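Drying cups without the puddle (and other small-cup business)

Posted Monday, September 20, 2021

Filed under: Kitchen, Small Spaces

If you have kids, or grandkids, or you just like drinking your juice out of something that bounces, you have a cupboard full of little colored cups. I do. They get used all day long, they get rinsed in a hurry, and then they get parked upside down on a dish towel, where they sit in their own steam and come up smelling like an old lunchbox. I put up with that for years! So this page is everything I've worked out about washing, drying and storing the small ones, plus a couple of things readers wrote in with after the January post on lids.

First, the towel. A folded towel seems like the gentle choice, but it seals the rim. The water runs down, the cloth soaks it up, and the air inside has nowhere to go. If a towel is all you've got, put a cooling rack on top of it and set the cups on that. It's a free fix and you can do it tonight. (Lorraine Ackroyd wrote to say she uses the rack from her toaster oven, same idea, just make sure it's cold, Lorraine!)

Better still is a rack with pegs. You hang each cup upside down over a peg, the top of the peg holds up the bottom of the cup, and the rim stays clear so air can get in underneath. I went back and forth between the peg kind and the slotted kind, and I've ended up firmly on the side of pegs for anything child-sized. The slots in my old Bosta rack were made for dinner plates and a small cup just lay down in them and went to sleep.
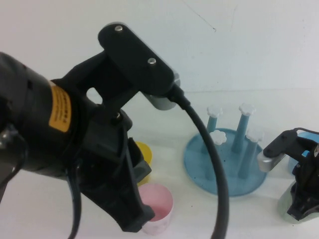 Pick the shape of the base before you fall for a color. Long rectangular racks hold more, sure, but they want a whole stretch of counter and they end up collecting spoons, bottle caps and somebody's hair tie. I like a round one for cups, like the light blue rack with its four pegs and the white flower caps on top. It's a friendly-looking thing to leave out, and four is plenty if you wash as you go. If your family goes through more cups than that before lunch, buy a second small one and stack your washing in two rounds. You can stick the spare in a closet when the cousins go home.

Those caps deserve a word. Fancy tops are nice because they give the cup something wide to rest on, so it doesn't wobble like it would on a bare stick. But anything with petals or ridges has little creases, and creases get grubby. I go over mine with an old soft toothbrush and a drop of dish soap every couple of weeks. If yours pull off, pull them off and wash under them too. If they don't want to come, leave them be and work the bristles around the edge. I snapped one on my Wumano rack being stubborn and I've been sorry ever since.

Now washing. Small cups are awkward because a grown-up hand doesn't fit. What works for me:

Fill the cup with warm water and a squirt of soap and walk away for a few minutes while you wipe down the stove.

Use a bottle brush with a foam tip, and push it right into the corner where the side meets the floor of the cup. Milk lives in that corner.

Rinse twice, the second time in cold water, and give it one good shake over the sink before it goes anywhere near the rack.

Smell it. I mean it, stick your nose in. If there's still a whiff of sour milk, put in a spoonful of baking soda and some warm water, leave it for 40 minutes and wash it again.

Colored plastic hides stains pretty well on the outside, so always look down inside. Tomato soup is the worst culprit at our house. A sunny windowsill will fade an orange stain better than scrubbing will, and scrubbing just scratches up the surface and gives the next stain something to hang on to. Neville Ellwood swears by rubbing it with a bit of cooking oil first and then washing as usual. I tried it on one lonely cup and it did help some.

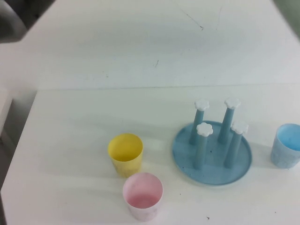
One color per person is the best rule we ever made in this kitchen, and it cut our washing way down. Everybody keeps the same cup all day, rinses it and uses it again. A yellow one and a pink one are easy to tell apart from clear across the room, even by a person who can't read her name yet. Where you can get into trouble is with pale shades. Some pinks are so light on the outer walls that they're nearly white, and you only see the real pink when you look down into the bottom. If you have a pink one like that and a white one too, put a dot of nail polish on the underside of one of them and save yourself the argument.

And wipe down your rack's base! Everybody forgets the base. It catches every drip, and drips leave minerals and crumbs and specks of who knows what. Mine gets tipped out each evening and wiped with white vinegar on a paper towel, then rinsed. If it has a raised rim, run a finger wrapped in the towel along the inside edge. Leave the rack on its side overnight if you can spare the room.

Trevor Wragg asked if it's okay to put cups away damp if the cupboard door is left open. I wouldn't, Trevor. Give them until bedtime.

Next up: the thermos with the lid that won't come off.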